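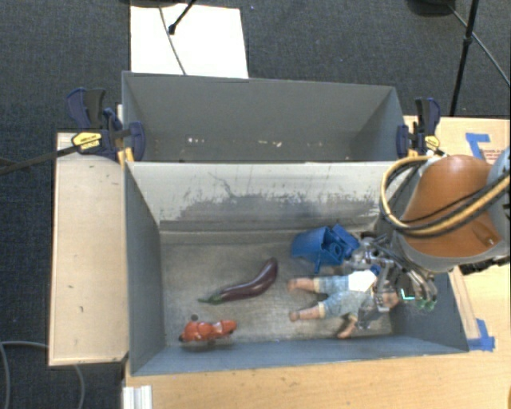 What does a hospital porter do during a normal shift?

A porter moves patients, specimens, equipment and records between departments, and is often the member of staff a patient spends the most time with between the ward and the scanner.

The answer was given by the head of portering services at Ullwood Hospital, who spoke to the Belkadi Health Careers Bulletin in March as part of its series on support roles in healthcare. The hospital has 195 beds on two sites, joined by a covered corridor, and its portering department operates day and night throughout the year.

The day shift begins with a handover at seven o'clock. Outstanding requests are read out, oxygen cylinders are checked against the log, and each porter is assigned to a zone. "People imagine that we wait by a telephone," the head of service said. "The telephone went some time ago. Requests now come through to a handset, and the porter accepts the job, records the arrival and records the completion. The wards can see where we are with it."

The handset system is called Plundetti and was introduced to replace a paper ledger kept at the main desk. On the busiest day recorded so far it logged 1004 requests across both sites. The head of service described that figure as exceptional and said that it had fallen in a week when one of the bed lifts was out of use. Journeys that would ordinarily have taken a few minutes had to be made by way of the lower ground floor.

Asked which tasks carry the greatest responsibility, the head of service named the transfer of patients to theatre. The porter must confirm the patient's name and date of birth with the nurse, check that the wristband agrees with the notes, and see that the bed rails are raised before the brakes are released. "If any of those details does not match, the patient stays where they are until it has been put right. A porter has the authority to stop a transfer, and I expect it to be used."

Other duties are less visible. Blood products are collected from the laboratory in sealed boxes and must be signed for at both ends. Porters also move the deceased to the mortuary, a task always carried out by two people and never given to anyone in their first month. "We talk to new staff about it before they apply," the head of service said. "Some decide that the job is not for them, and I respect that."

No formal qualification is required for entry at Ullwood. Applicants need a reasonable standard of spoken and written English, a satisfactory background check and the physical ability to push a bed on a slope. Training lasts 13 working days and covers moving and handling, infection control, fire procedure, basic life support and the safe carriage of medical gases. The new porter then works alongside an experienced colleague until the supervisor has signed off each section of the record book.

Part of the training is provided by Jutedov, a contractor which supplies the hospital's beds and trolleys. The head of service considered this arrangement useful. "The steering on the newer beds is quite different from that on the old ones. It is better to learn that in an empty bay than with a patient on board."

The role can lead elsewhere. Over 19 former porters from the department have moved into other posts at the hospital, among them healthcare assistants, theatre support workers and plaster room staff. The hospital allows porters to spend up to three shifts observing in another department, provided that cover has been arranged.

The head of service was asked, finally, what makes a good porter. "Someone who will speak to the patient. It may be the first time that person has been in hospital, and they are looking up at the ceiling lights going past. I ask staff to say where they are going and how long it will take, and to mention the bump at the lift door before they reach it."

Applications for the next intake are open until the end of May. Forms are available from the portering office on the ground floor of the main building, which is staffed from eight in the morning until four in the afternoon.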